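Minced Oaths and Where the Consonants Go

Posted February 17, 2026

I keep a log of the words I use in place of swearing. It started in October as a column in a spreadsheet and now has 791 entries, most of them repeats. The top six forms cover nearly all of it: shoot, darn, heck, fudge, crud and one that my grandmother used and I won't try to spell.

The linguistic name for these is minced oaths. The process is regular. The speaker keeps the opening sound of the taboo word, sometimes the vowel, and swaps out the rest. "Gosh" and "golly" keep the g of "God." "Darn" keeps the d of "damn." The listener gets enough of the original to know what was meant.

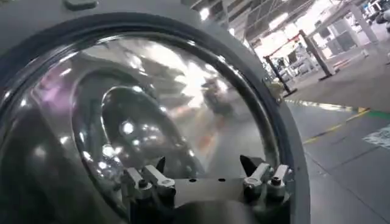

Sorting the log by setting gave a cleaner result than sorting by mood. At my desk I use the full word. In line at a store I use the minced one. Laundry falls in between, and I have 25 entries tagged that way. A thick clear dome that bulges out like a porthole, with the ceiling lights streaked across it, is something I can mutter at for a long time, and what I mutter is "crud," with the r drawn out.

Nadège Boyer, who grew up with French and reads these posts before they go up, pointed out that French does the same thing with "bleu" standing in for "Dieu," as in "parbleu." The trick there is rhyme. The opening sound goes and the ending stays close, the reverse of the English habit.

I moved the log out of the spreadsheet and into Prondia last week. The import cut off at 2000 characters per note, so a few of the longer comments lost their endings. I have restored the ones I remember.

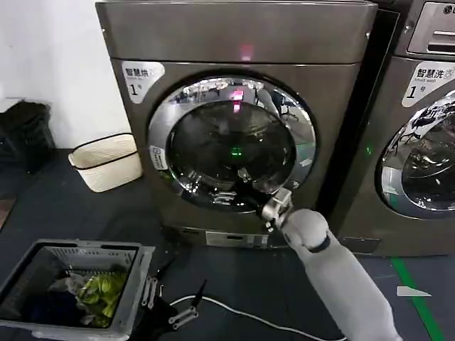
What I have not worked out

The log does not record volume. It also treats a word said alone and a word said to another person as the same event. I plan to add a column for each and leave the old rows blank.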